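## 6.3 Tuning the grasp-and-lift stage for garments

The steps in this section set up the lift stage of the Kelten planner for cloth items taken from an open container. Complete camera calibration (section 4) first. The two arms must share a base transform, or the planner will refuse to load the profile.

1. Open **Profiles > Cloth** and duplicate `lift_default`. Do not edit the default. Updates overwrite it.
2. Set `segment_source` to `wrist_and_head`. With `head` alone, the mask often merges garments of the same color.
3. Set `min_pinch_depth` to 10 mm. Lower values work on thick fabric but slip on mesh and jersey knit.
4. Set `lift_speed` to 5 cm/s for the first run. Raise it only after the profile has passed step 9.
5. Under **Arm roles**, assign one arm as `lead` and the other as `support`. The support arm holds at its standby pose, gripper open, until the lead arm reports a stable grasp.
6. Place the container where both wrist cameras can see the rim. Run `scene check` and confirm that the rim is drawn as one closed outline in the viewer.
7. Start a single lift with `run lift --once`. The planner picks the highest graspable fold in the mask, closes, and raises the item until the estimated lower edge clears the rim or the height limit is reached.
8. Review the log. `GRASP_STABLE` should come before `SUPPORT_RELEASE`. If the order is reversed, raise `stable_window` by one step and repeat.
9. Run a batch of 30 lifts. Save the profile if no lift ends in `DOUBLE_PICK`.

**Note:** The height limit is measured from the container floor to the fingertips. Long garments may reach the limit with the hem still inside the container. The planner reports this as `PARTIAL_CLEAR` and treats it as a valid state for handing over to the support arm.

**Note:** The shipped grasp model was trained on 2,136 labeled lifts. Printed numbers and contrast trim can be read as fold edges. If grasp points cluster on print, set `texture_weight` to `low`.

**Caution:** Keep hands out of the container while either arm is enabled. Pausing the planner does not remove motor power. Use the stop button before moving a garment by hand.

**Caution:** Do not change arm roles during a run. The collision model is rebuilt only when a profile loads.

Profile values reviewed by Levente Bodnár, June. 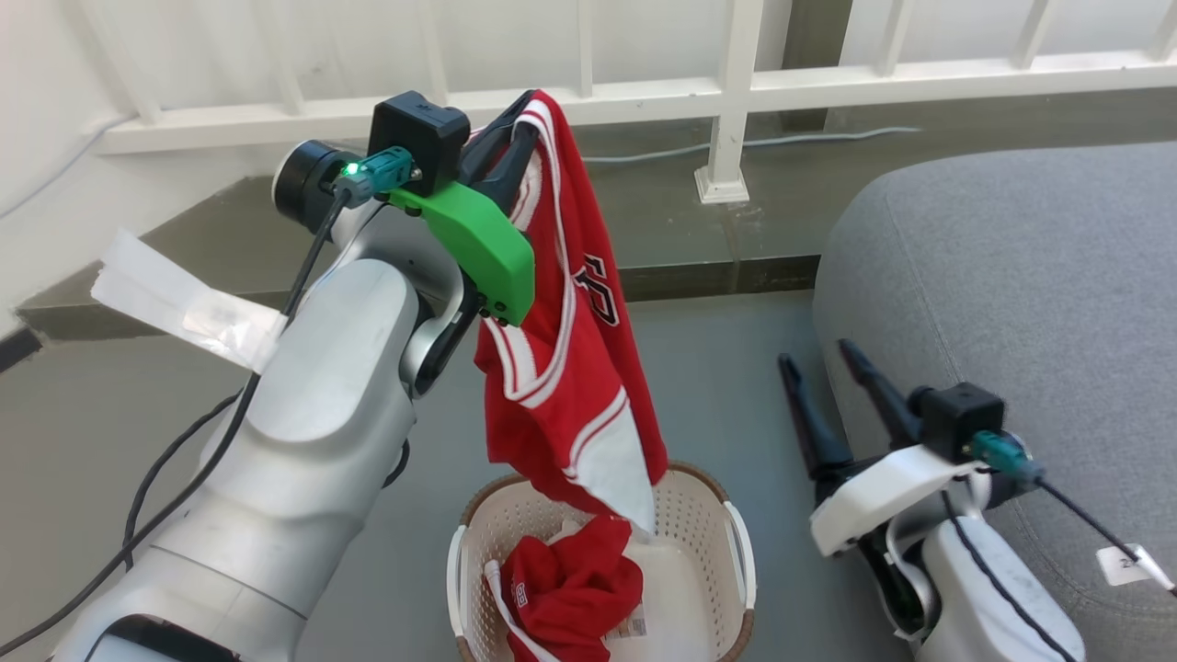 *Figure 6-4. Lead arm holding a red jersey above the basket; support arm with gripper open.*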